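How to get your household ready to leave before the river comes up

We live on the low side of Nogueira, where the creek meets the river, and after two floods I've become the person my neighbours ring when the rain sets in. So I've written down what we do at our place, and you're welcome to borrow whatever suits yours.

Start with the papers. Put your insurance policy, passports, prescriptions and a bit of cash in a zip-up bag and hang it by the door you'd leave through. Ours lived in a filing cabinet for years, and Nazma Weerasinghe next door very kindly pointed out that the cabinet was the lowest thing in the house!

Next, pick your trigger. Ours is the gauge at Clulel bridge: when it reaches 2 metres we load the car, and we go then, even if it's the middle of the night and the kids are grumbling. Write yours on the fridge so there's no arguing about it later.
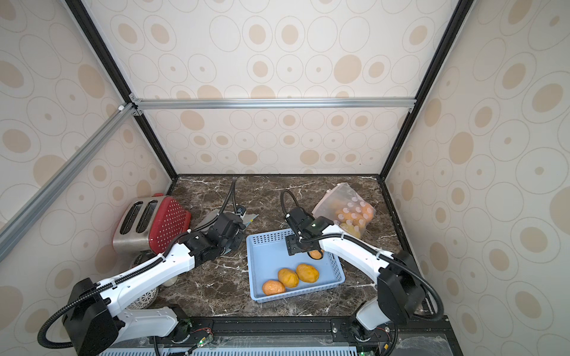

Then drive your route once on a dry day. The road out through Jaludon dips at the culvert and goes under early, so we take the ridge road, a good 23 kilometres longer and well worth the petrol. Joaquim Sequeira has horses and needs two trips with the float, so he starts hours ahead of the rest of us — if you've got animals, do the same.

Before you lock up, switch off the power at the board (only if you can reach it without standing in water), turn off the gas, and lift what you can onto benches and beds. Take photos of every room for the insurer. Text someone out of town to say where you're headed, and don't drive back in until the road's been declared open.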